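Jun 17, 2020
Bench notes, teleop demos, glassware sorting

Picked up the Edness task again after leaving it alone since February. Same idea as before: drive the arm by remote from the other side of the room, get the glassware into the bins, save the run, do it again until the light goes or I do. Target for today was 70 saved demos. Got 12 in before lunch, which at that rate puts us on schedule for a different year.

Most of the lost time was mine. The Melnyk controller has a dead zone in the wrist axis that I had forgotten, so the first few approaches look like somebody trying to pick up a beaker while being tickled. Deleted those. Kept one where I overshoot and come back, because the policy should see a recovery now and then and that was a fairly dignified one.

Grip force is down to 20 on the Zoder scale. Higher and the beakers squeak, lower and they slide when the wrist tilts. Units unknown. The manual says "percent" on one page and leaves it blank on the next.

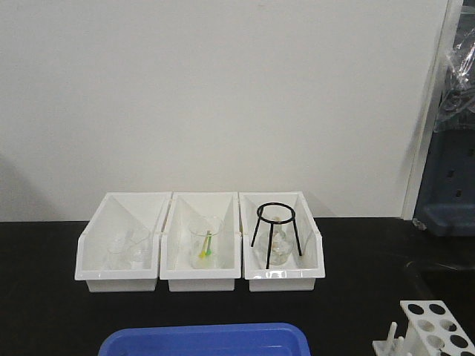
Three-bin layout: beakers left, beaker with the yellow and green tips in the middle, tripod right with a beaker under the ring.

Clear glass in white bins is a mean thing to do to a depth camera, and not very kind to the operator either. On the monitor I was steering by the rims and a bit of faith. Tried squinting. Tried the lamp from the side, slightly better on the left bin, no change on the right. If Dondwood has any bins in a dark color I'd like to borrow them for one session and compare.

The tripod is the hard one. Coming straight down, the fingers want to close on the ring and a leg together, and then the whole thing lifts crooked. What works is one finger inside the ring, one outside, lift slow, pause, then travel. The pause matters. Without it I rush the swing, and whatever I do in a rush gets learned beautifully.

Also did 2 runs by hand-guiding, arm in float mode, me hanging on to the wrist. Nicer paths, much smoother near the bin lips, but my sleeve is all over the video. Not usable for anything that looks at pixels. Filed separately.

To do:
- fix dead zone in the config, and write down WHERE the config is
- re-zero gripper before each batch
- same start pose every time, no more "close enough"
- ask about dark bins
- stop talking during recording, the audio is on

Saved count at close: about half of target. Resuming tomorrow from the tripod, with coffee.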